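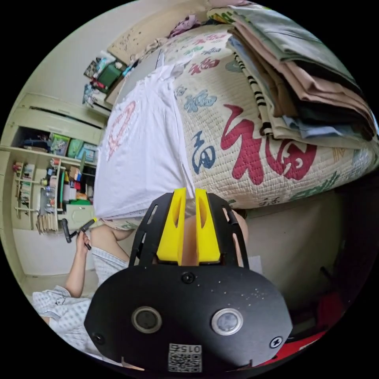

White one with the red print, and the folded pile behind it.

May 13, 2020

Up before six. Made tea and started on the clothes, which I have been putting off since April. The plan was to do everything in one go, and I got through most of it before lunch.

I worked on top of the quilted bedding because there is no other flat place big enough. It is the cream one with the 福 characters all over it. The stitching makes a good guide for folding. If I line up the hem of a shirt with one row of diamonds, the fold comes out straight without fussing. I will remember that for next time.

Did the tans and beiges first. They are mostly work things, and I have hardly touched them this spring. Then the grey-green ones, which are soft from washing and don't hold a crease well. I folded those in thirds and put them in the same pile. A pale blue one went in too. The pile got taller than I meant it to, but it stood up fine, so I left it there and kept going.

The white one with the red print took me longer to decide on. The print has faded a lot. I can still make out the curves of it but it looks tired. I thought about cutting it up for cleaning cloths. In the end I put it back with the things I am keeping – it is good for wearing around the apartment and nobody is going to see me in it for a while. It does need an iron. The iron is at the back of the closet behind the fan, and I didn't feel like moving the fan.

Mesfin Kassa called at ten. He is in the building on Duda Street now, third floor, and says the elevator has been out all week. He carries his groceries up in two trips. He wanted to know if I still had the big suitcase, and I said yes, and he can have it whenever he wants. He doesn't need it to go anywhere. He wants it for storing blankets. We talked for a good half hour, mostly about food. He has been making lentils nearly every night and has started adding lemon at the end. I am going to try it.

After the call I did socks. Threw out four that had no partner. I had kept them in a bag on the theory that the others would appear, and they have had long enough.

Lunch was rice and the last of the cabbage, with an egg. Ate it standing at the window. The street was quiet except for the delivery van from Ollow, which stopped in front of our door with the engine running and then went on to the next block. Mrs. Erard from downstairs was out with her dog. She waved and I waved back.

In the afternoon I looked at money. Rent is paid. The electric bill was $68, higher than last month, and I think that is the heater, which I ran too much when it turned cold again. The checking account has $3,565 in it. I would like to leave that alone until the fall if I can. The only thing I need to buy is a drawer unit so the clothes stop living on the bedding. Eser has a plain one with deep drawers, but delivery is slow and I don't want to pay extra to hurry it. I will measure the wall by the door first. I measured it once before and wrote the number on an envelope, and I have no idea where the envelope went.

Read for a while after that. I am on page 312 of the long sea novel and they still haven't left the harbor. I like it anyway. It is a good book for the afternoons, when I can put it down and not lose the thread.

Started a bag for donations as well. Two sweaters that are too tight in the shoulders, and the brown pants. The drop-off is closed for now, so the bag is going under the table until it opens again. I tied the top so I won't start taking things back out.

The trouble with folding on the bedding is that everything has to be moved before I can sleep. I carried the pile to the chair in two loads – the bottom half leaned a bit on the way but nothing fell. Then I shook out the bedding and swept the floor around it.

Supper was soup from the freezer. It had no label and I had guessed tomato, but it was pumpkin. Fine with bread.

Tomorrow: move the fan, get the iron out, find the tape measure. Call Mesfin back about the suitcase and ask how much lemon.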